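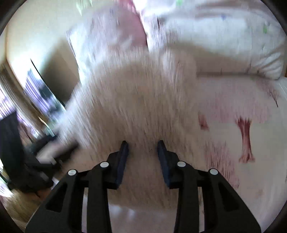

Figure 3.1 A fluffy white blanket spread over a bed.

Chapter 3
Pilgrim Roads and Hill Shrines

Long before there were guidebooks, there were pilgrims, and they were wonderful travelers! They crossed rivers in flood, slept in barns, swapped songs with strangers and came home with stories that sent their neighbors out the door the following spring. Much of what we now call tourism grew up along the paths they wore into the ground.

Take the old road from Memholm to the chapel above Flundville. It runs 31 miles, climbs through beech woods for most of the second day, and comes out on an open ridge where the wind can knock your hat clean off. Farmers along the way used to leave a lamp in the window during May, the main month for walking, and any traveler who saw one could knock and ask for soup and a bed. A few of those farmhouses are still guesthouses today, run by families who have been at it for generations.

The geographer Aparecida Bezerra walked the road three times and kept a notebook of everyone she met. Some had come to keep a promise. Others wanted the view, or the cheese at Foulkes (it really is very good), or a few quiet days away from the phone. Plenty couldn't say which reason came first. Her notes raise a question we will come back to all through this chapter: where does a pilgrimage stop and a vacation begin?

We start with the route itself and how mountains, water and weather decide where people can walk. Next we look at the shrine at Mendico, a village of 63 people that feeds and houses huge crowds on its feast day, and at what those crowds mean for its springs and footpaths. The last section follows the money, from the bus fare to the candle stall.

Before you read on
Think of a place people travel to for a special reason, near your home or far away. Write 50 words on how they get there and where they stay. Keep your answer, as you will need it for the map exercise in Section 3.2.

Key terms
pilgrimage, waymark, feast day, guesthouse, carrying capacity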